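Zivia Grip Pad Kit (replacement fingertips, gripper arms)
Part no. 2578
Sold by Zervas Spares, Folton

STOCK NOTE 25/01/2025: old style pads withdrawn. Do not fit if you still have a packet in the drawer. Bin them or send back, we'll swap, no receipt needed.

What went wrong

Short version. Old pads let go when warm. Glue line between rubber and backing plate softens, pad creeps sideways, grip force reading stays normal so the arm carries on as if it still has hold. Then it drops whatever it's carrying. Customer at the Tumine kitchen bench had it happen over the worktop, mug in bits, no one hurt. We had 16 returns before we stopped selling them. Should of stopped sooner, sorry.

Worst on kitchen and food prep benches. Heat off toasters and ovens goes straight up into the fingers if the arm is parked over them. Also crumbs under the pad edge, which lifts it a bit more each time.

Arm and gripper at a kitchen worktop, chopping board on the counter:

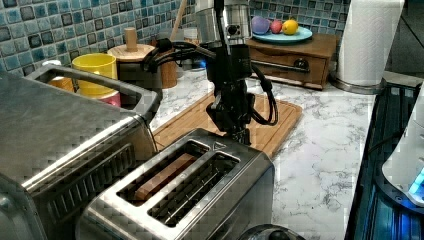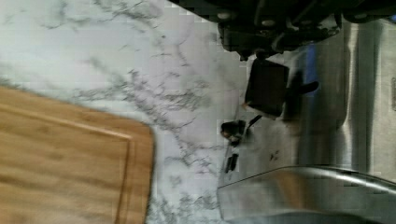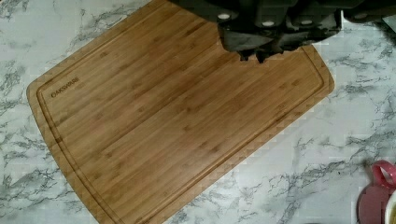 New kit is screwed as well as glued. Two screws per pad, supplied. Holds when the glue doesn't. Backing plate a touch thicker, so re-zero the fingers after fitting or you'll get a false closed reading.

In the packet
Pads, pair
Screws, plus one spare
Thread lock, small sachet
Fitting sheet (the sheet says 3 screws per pad, misprint, ignore)

Fits
Zivia gripper, all versions with the square finger housing. Doesn't fit the round ones. If unsure email a photo of the finger end before ordering.

Fitting
Power off at the wall. Not just the stop button, the fingers can still close when it resets.
Scrape off all the old glue. All of it.
Screws finger tight then a quarter turn. Plastic housing, will strip.
Leave overnight for the thread lock.
Re-zero. Test with something soft, a sponge is fine, before anything breakable.

Until you've got new pads on
Don't park over a heat source, move the rest position to clear counter. No glass, no knives, nothing hot. Check pads by hand at start of each shift, power off first. Any sideways movement at all, stop using it.

Price
131 for the kit inc VAT. Free if you bought the old pads from us, just put your order number in the coments box and we'll refund the lot same day.

Delivery 2 days mainland. Next batch due April, so if it shows out of stock leave your email and we'll hold one back for you. Collection from the Folton counter also fine, ring first.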